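Learning to sit down
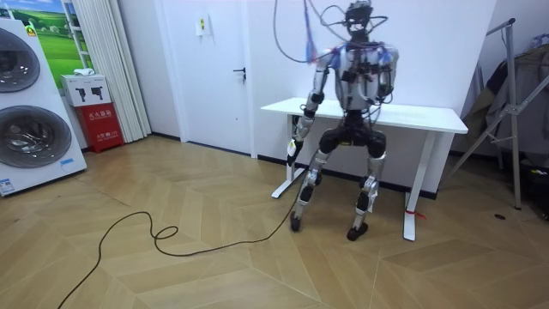
By Bohdana Horobets
20 September 2023

The hardest part of sitting in a chair is the bit before you touch it. For a few moments your weight is behind your heels, your knees are doing most of the work and you can't see where you're going. People manage it without thinking until their knees get bad. Humanoid robots mostly don't manage it at all, and the usual solution has been to leave them standing or hang them on a stand when the work is done.

A small group at Urel, a robotics lab that works out of a set of furnished rooms, has spent the better part of a year on that one movement. Their method, which they call Gakow, teaches a robot to lower itself in stages and to be able to stop at any of them. The robot bends its knees, lets them splay and holds a crouch. From there it can carry on down or come back up.

Stopping is the point of the method. Earlier controllers treated sitting as a single planned trajectory, worked out in advance and played through from start to finish. If the seat was a few centimetres lower than expected, the robot kept going as though it wasn't, and dropped the rest of the way. Gakow drops the fixed timetable. At each moment the controller checks whether the feet could still push the body upright from its present position. When the answer is no, it doesn't go any lower until something takes the load.

The training was done in simulation, with seats of varied height and softness and floors of varied grip. The group then ran 455 trials on hardware. In the first round, the robot lost its balance in 32 of them. After the controller was retrained with better estimates of the friction in the knee joints, the same set of trials was repeated and the number fell to 13.

Most of the remaining failures had the same cause. The robot would reach the seat slightly off centre, one hip would make contact first, and the controller would read the contact as a finished sit and relax both legs. A later version waits for load on both sides. It hasn't been through the full set of trials yet.

Cables have been a nuisance throughout. A wire that pulls on the head or shoulders adds a force the simulation knows nothing about, and in a deep crouch a small tug backward matters a good deal. The group tried modelling the cables and gave up after a month. Now they add random pulls at the upper body during training and let the controller learn to put up with them.

The choice to work in a room with desks and clothes racks in it has also had a cost. A padded test bay would be easier on the hardware, and there is less space to fall in here. The group's view is that a robot meant for homes will have furniture at its back, and that a wide, low stance in a tight spot is a different problem from the same stance in the open.

There are plain limits. The robot doesn't find the seat for itself; its position is given to it before each run. Armrests are ignored, and the arms are used only for balance. Getting up from a soft couch still fails more often than the group would like, and those results have been left out of the main figures and reported separately.

Tests with a second robot, heavier through the legs, are planned for November at Bukville.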